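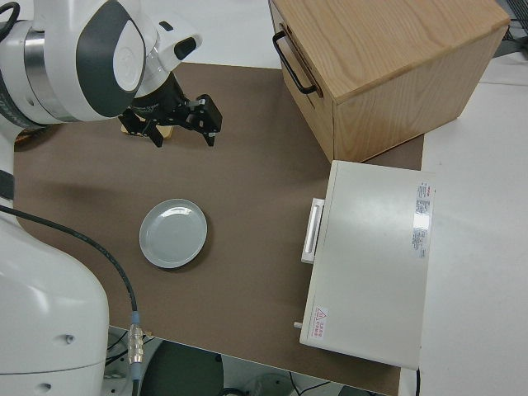
Kitchen table tips for the Larnska student arm project

Updated Jun 2, 2020

Plates first. A plate with a raised rim gives the fingers an edge to close on; a perfectly flat one does not. Approach the rim from the side, close at low speed, then lift. Keep cables clear of the path before every run and check them again after a change of tool.

A brown mat cuts glare better than bare white. Appliances with shiny tops still reflect, so turn them until the highlight moves off the part the software has to find.
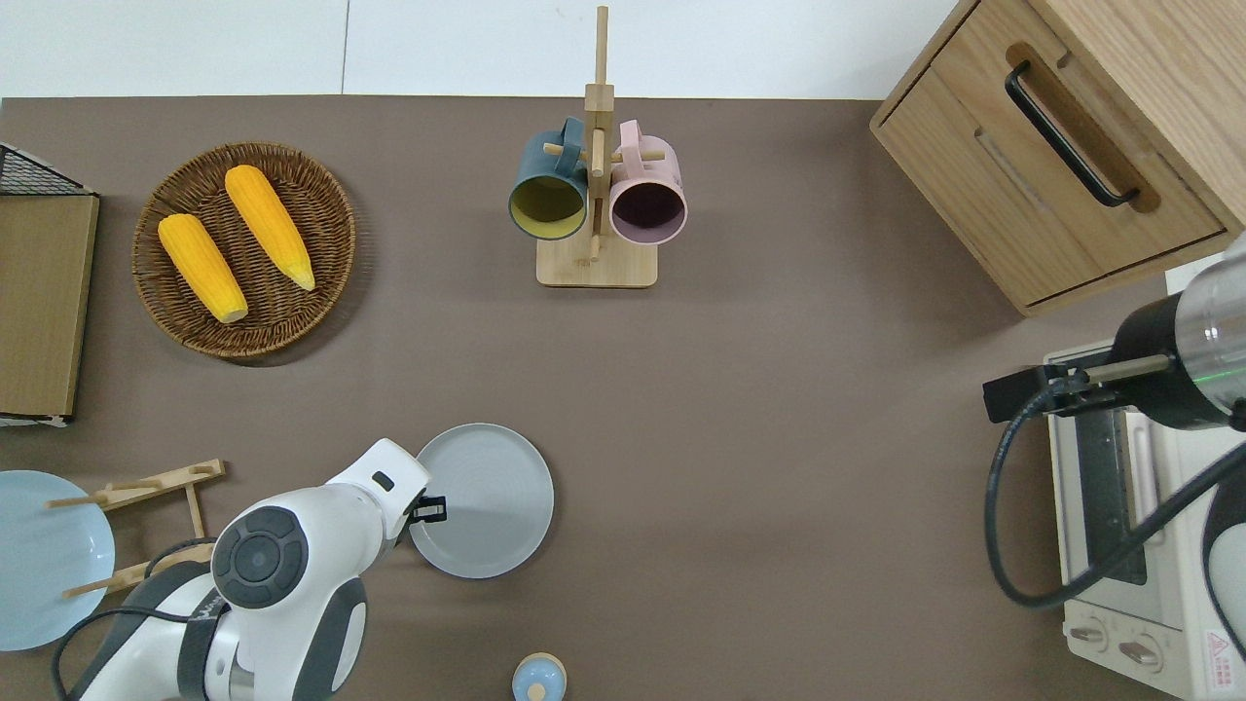
Reading time: 2 min

Hang mugs by the handle, one to a side, so the tree stays balanced. Leave the middle of the table open. Teams that fill it spend the session resetting items.

Corn, in a low basket, is a fair test of grip on an uneven surface. Set both ears parallel and on a diagonal, and keep that angle for the whole set of 20 trials. Log drops by item – a total alone is no use in January when the next group takes over.

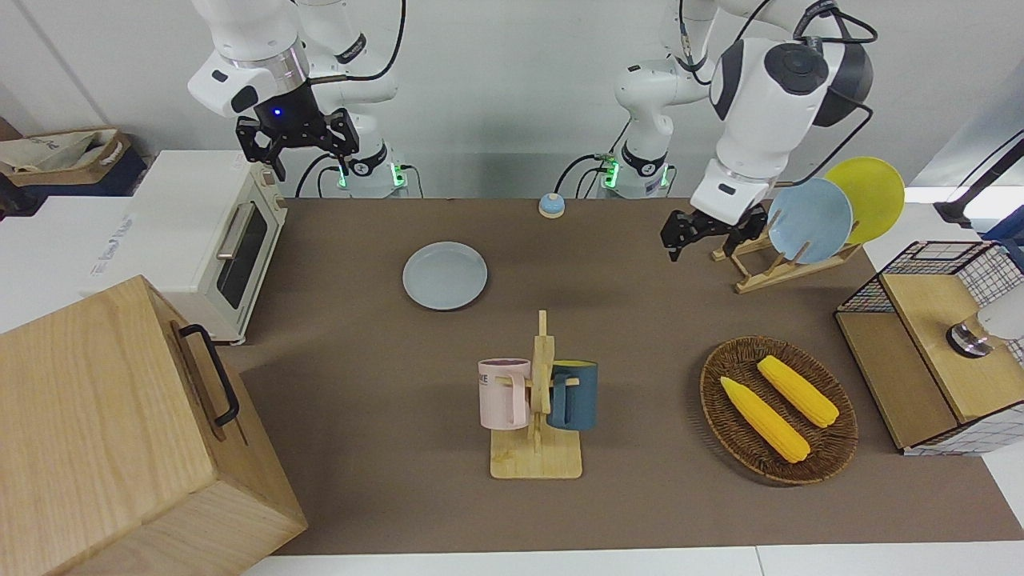
Simone Toledo would add that the rack should be fixed down with removable putty, as hers crept back a little with each plate and the last trials were worthless.

Putty is fine. Wipe the residue off wood the same day. For a rack with angled slots, store the upright pose for each slot separately and stop the fingers short of the slats. Start both arms from the same raised pose each time – it makes faults easier to trace. 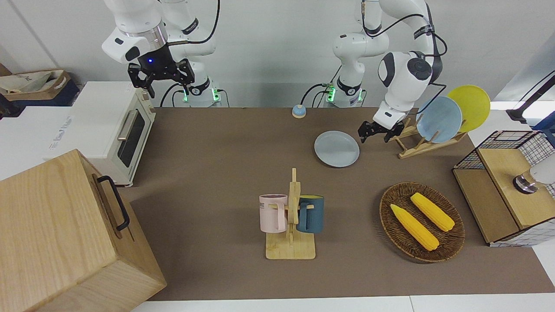 Aleksi Rautiainen wrote in to ask whether the bell can come last in the task order. It can. Our 34-step sheet has it at the end, pressed with closed fingers. Allow 46 seconds for it and set the force limit low.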